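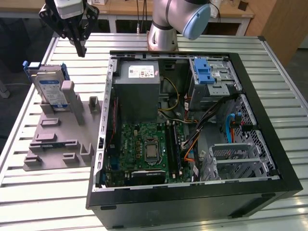

So my great-aunt's letters finally arrived in Clorkmont this morning, all in one box that weighs more than my dog, and I've been sitting on the kitchen floor with them ever since. Bear with me, this is going to be a long one.

For anyone new: she wrote to her friend Sabina Ekanayake for most of her grown life, and Sabina kept every single page. More than 400 letters! My aunt kept the replies too, but those went in a flood years ago, so we only get half the conversation.

The first thing I learned is that she never put a year on anything. Just "October" or "Tuesday-ish" or once, I swear, "after lunch." I've been sorting by stamps, and by which cat she's complaining about, and that works better than you'd think.

Darnell Calloway came by with soup and stayed 3 hours reading the ones about the boarding house in Grarnadberg. There was a landlady who charged extra for hot water and hummed hymns while you argued with her about it. We were both crying laughing.

A lot of you asked how I'm storing them. Flat, in folders, out of the sun, no tape, no paper clips (the old clips had rusted right into the corners — breaks my heart). Mitali Chowdhury, who did this for her own family, talked me out of plastic sleeves, bless her.

I'm typing them up too, slowly. I do a page or two before work with my coffee well away on the other counter. Her g's and her y's are the same letter as far as I can tell, so there's a cousin who is either Peggy or Peyyy.

My favorite so far is a whole letter about a coat she didn't buy. Four pages. She went back to look at it twice, and the second time she tried it on and walked around the shop in it, and then she went home and made dumplings.

Dumpling recipe is on the back, by the way, with no amounts for anything. I'm trying it tonight and will report back, good or bad.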